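How to get more life out of a bar of soap

I switched back to bar soap in February and promptly turned the first one into mush. It sat in a puddle by the sink and was gone in no time! So I've been fiddling with this ever since, and my bars last a whole lot longer now.

First up, get a dish that lets the water out. Ridges help, slots are even better.
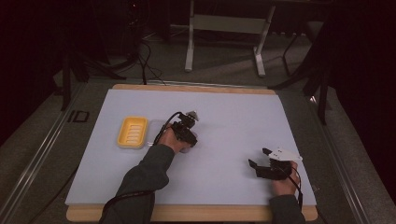
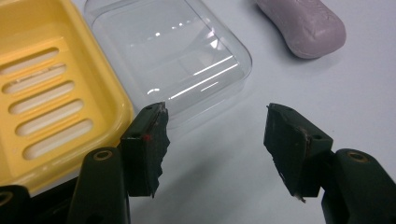
Next, cut the bar in half before you use it. A big kitchen knife does the job, and if the soap is too hard, leave it somewhere warm for an hour first. Keep one half out and put the other away – a drawer is fine, no wrapper.

Let new bars sit, too. I stand mine on end on a closet shelf for 42 days (yes, I mark it on the calendar) and they come out noticeably harder. Homemade ones from the market need this most.

Move the dish away from the shower spray, and rinse the gunk off it once a week with hot water.

Got slivers left over? Wet the sliver and the new bar, press them together and leave them alone for 72 hours. If they won't stick, drop the bits in an old sock, tie a knot and scrub your feet with it – my favorite part of the whole thing!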